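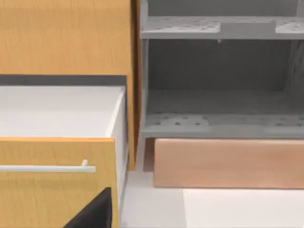

A Switched Reluctance Motor Built From Scrap Laminations

June
By the Nukora workshop desk

The machine on the bench in Paterson has no magnets in it at all. Its rotor is a stack of plain steel with four blunt teeth, and its stator has six poles wound with copper. The builder, a retired appliance repairer who asked to be left unnamed, calls it the Pusness, after the street where he bought the first box of laminations.

"People pick it up and ask where the magnets went," he said. "I tell them to turn the shaft. It turns freely, with none of that lumpy feel you get in a magnet motor. Then I put current in one pair of coils and it snaps into line."

That snap is the whole principle. Steel moves to the position where the magnetic path is easiest, so if each pair of coils is switched on as a tooth approaches and off before the tooth arrives, the rotor keeps going. Leave the current on too long and the same coil drags the tooth backward.

He got that timing wrong for most of a winter. The first controller used a slotted disk and three optical sensors, and the disk was glued on by eye.

"I was a few degrees late on every phase. It ran, but it growled, and the coils got hot enough to smell. I blamed the windings. I rewound all six poles before I thought to move the disk."

The windings now stand at 200 turns per pole. He tried fewer turns of thicker wire, which gave a higher top speed but needed more current than his transistors liked. Two of them failed in one evening. The present version has a diode path that sends the stored energy in each coil back to a capacitor when the switch opens, and he has not lost a transistor to a voltage spike after fitting it. 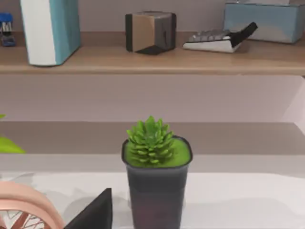

The air gap gave him more trouble than the electronics. A reluctance motor wants a very small gap between rotor and stator, and his first end plates were cut from aluminum sheet with a hand drill. The rotor touched on one side whenever the motor was loaded.

"You could see a shiny line on two of the poles. I ended up paying a shop to bore the plates, and I should have done that first. Bearings have to be on the same center line. There isn't a trick for it."

On the bench it has reached 847 rpm with a small fan on the shaft, fed from a 19 volt laptop supply. He measured the speed with a cheap optical tachometer and a piece of white tape. He does not have a proper figure for efficiency, and would not guess at one.

"I know what goes in. I don't know what comes out, because I haven't built a brake for it yet. Until I do, any number I gave you would be made up."

He is used to questions about free energy. Visitors see a motor with no magnets and assume he is claiming something - he is not. The supply is on the bench with its meter showing, and when it is unplugged the rotor coasts down and stops.

The next version, which he has named Rovema, will have 8 stator poles and six on the rotor. That should smooth out the torque, which on the present motor comes in pulses strong enough to walk the frame across the bench if it is not clamped. It will also need a fourth phase in the controller, and a circuit board to replace the present one.

"The rotor is cut already," he said. "I'm waiting on wire."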